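We use cookies to remember your preferences and to see which pages get read. Accept all | Manage settings

Call for participants: does "water-repellent" mean anything after a year in the cupboard?

Miltby is looking for 55 people who own a rain jacket, a pair of rain pants or a waxed coat and have doubts about it. We are a small consumer testing group. We don't sell clothing and we don't take money from anyone who does. I've been writing up outdoor gear for long enough to have lost patience with swing tags, and this project is the result.

The claim we want to look at is the one printed on nearly every bottle of wash-in reproofer: one cycle and your jacket is as good as new. I don't believe it. I have poured plenty of the stuff into my own machine and still come home from the dog walk with wet shoulders. But my shoulders aren't evidence, and neither are the five-star reviews, a good many of which seem to have been written before the reviewer went outside.

What you'd be doing

You keep wearing your own gear, in your own weather, through a wet season. Half of you will get a bottle of reproofer and half will get a bottle of plain liquid soap, both in the same unmarked packaging. You won't know which you have. Lenni Laitinen, who is running the allocation, won't tell me either, and I have asked. You wash the garment once according to the sheet, then fill in a short diary each time you get rained on. How long were you out? Did water bead on the fabric or soak in? Where did you first feel damp? It takes a couple of minutes. Please don't fill in five entries at once from memory, we can usually tell.

At the end you post the garment to us for a spray test and we post it back. We pay the postage both ways.

Who we want

Adults anywhere in the country, with a preference for people who are out in the rain because they have to be: couriers, dog walkers, school crossing supervisors, market gardeners, anyone who spends Saturday mornings on the sideline at junior footy. You don't need expensive gear. A jacket from the discount bin is as useful to us as something that cost a week's rent, possibly more so. You do need to own a washing machine, or have regular use of one.

We can't take you if you work for a clothing or laundry products company, or if you've reproofed the garment in the last six months. Leather and down are out too.

What you get

$200, paid in two halves, the second when your diary comes in. I'd be suspicious of any study that called this "a rewarding experience", so I won't. You also get your own spray result and the full write-up, including the parts that don't suit me. If the reproofer works, I'll say so in print.
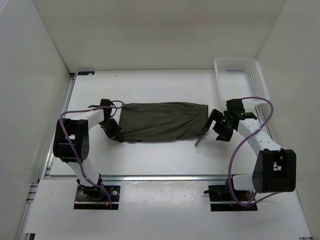
Cuffs and hems will get more of our attention than the brochures give them. Gear makers like to quote a fabric figure from a flat new swatch, but fabric on a person is never flat and it doesn't stay new. Take a dark olive-green tube of cloth like the one in the photo, wrinkled along its length, with a slightly flared hem and a thin cord hanging from it. Every crease is somewhere water might sit, and I have a private theory that cords wick. The diary has a question on each, so if your garment has drawstrings, leave them in.

A word on privacy. Your name stays with Lenni and is kept apart from your diary. We don't pass addresses to anybody, and we won't be signing you up to a mailing list.

How to apply

Send a short email to Tanko Eze at Miltby with "Wet shoulders" in the subject line. Tell us what the garment is, how old you think it is, where you wear it and what you've been washing it in. A guess at the age is fine. No photos needed at this stage. Applications close 25th August and we'll reply to everyone, including the people we can't fit in.

Don't wash the garment before you hear from us.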